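Gruseteo Robotics Club

The Gruseteo Robotics Club is a student club concerned with household robots, and in particular with the handling of clothes and bedding. It is open to pupils and college students from the age of 14. The club is best known for the Haludis project, in which members record everyday chores with hand-held grippers and use the recordings to train a small two-fingered robot arm.

History

The club was founded by Wajid Kazmi, a teacher of design and technology, as a lunchtime group with seven members. In its first years it built line-following cars and entered them in local races. Interest in the races fell away, and the members voted in May to take up laundry as a subject – at first for one term only. The cars were given to a younger group and the club has not raced since.

Membership stood at 87 on 1 November 2025, the largest figure in the club's records.

Organisation

Members work in teams of four. Each team has a recorder, a checker, a programmer and a note-keeper, and the roles change at half-term. New members start as note-keepers. Meetings last two hours and are held after school, but most of the recording is done at home, using the clothes and furniture already there.

The club has two workshops. The larger one, called Bromine after the label on an old store cupboard, holds the robot arm and the computers. The smaller one is used for repairs to the grippers, mostly worn finger pads and loose screws.

The Haludis project

Haludis began as a study of how people pick up cloth. Cloth is hard for a robot to handle as it has no fixed shape, and a shirt dropped twice on the same bed will seldom land the same way. The club's first attempts used flat towels on a bare table. These gave tidy recordings, but the arm trained on them did poorly with sleeves and collars.

Later recordings were made on beds, with ordinary household things left in place. A garment is laid out or dropped on the sheet, and the recorder closes the fingers on part of it. 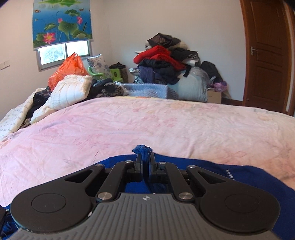

Pinching the middle of a garment is the first grip taught to new members. It is easy to learn and suits lifting and moving, but it leaves the cloth bunched, so a garment held this way must be put down and gripped again before it can be folded. Edge and corner grips are taught in the second term. Recordings in which the cloth slips are kept and marked as such.

Competition

An internal contest, the Bautista Cup, is held at the end of each school year. Teams have 14 minutes to get the arm to move a set of clothes from a bed to a basket. Points are taken off for dropped items and for any help given by hand. Folding is judged separately – it carries no points towards the cup.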